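Trays, bottles and the drinks table: a few changes for November

The drinks table at the Clingate Hall lunches has been a muddle for most of this year, and several people have written in about it. The hall committee has left it to those of us on the serving rota to sort out, so these are the arrangements from the start of November.

Bottles will go on trays. Up to now they have been put straight down on the white tables, and by the end of a lunch there are sticky rings from one end to the other. The tables were bought from Kunitel two years ago and the tops do mark if squash or cola is left on them overnight. We lost most of an afternoon in the spring to scrubbing them, and one still has a brown patch near the middle that will not shift.

We have bought 13 plastic serving trays for the purpose. They have a raised lip all the way round, which holds a small spill well enough, and the corners are rounded so they are easier on the hands than the old metal ones. They live on the second shelf of the tall cupboard, stacked flat. Please do not stand them on their edges behind the door, as two of the old ones warped that way.

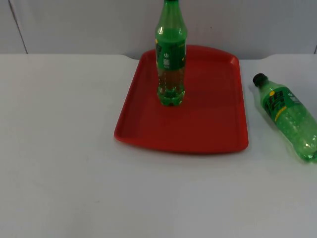 Fizzy drinks should be stood upright on the tray with the cap done up between pourings. If a bottle has been on its side or has rolled about in somebody's bag, leave it standing for a few minutes before opening it. Most of the spills we had over the summer came from bottles opened too soon, usually in the ten minutes before lunch when everyone is in a hurry.

Please do not overload the trays. A tray with full bottles on it is heavier than it looks, and the plastic bends in the middle if it is lifted from one side. Put the tray on the table first and then bring the bottles to it. At the end, take the bottles off, wipe the tray and carry it back empty.

Washing up: warm water and ordinary washing-up liquid will do. The trays should not go in the dishwasher – the heat is too much for them. The green scourers scratch the surface, so use the soft cloths from the drawer under the tea urn.

Empty bottles go in the recycling sack by the back door, rinsed and with the caps on. Güler, the shop on the corner, has kindly agreed to go on supplying our soft drinks at the same price until the spring. We got through 587 bottles in the last twelve months, and roughly 210 of those went at the summer fair alone. Part-full bottles can go in the fridge with the month written on the label, and anything flat should be poured away at the end of the lunch and not kept for next time.

The Flirnilance table covers are still available for evening bookings. They are in the box marked COVERS under the stage. They are not needed for lunches, and the trays tend to slide on them, so please use one or the other.

Anyone who would like to help with the drinks table can add their name to the sheet in the kitchen. Setting up starts at half past eleven and clearing away is normally done by two. Aprons are on the hook by the sink.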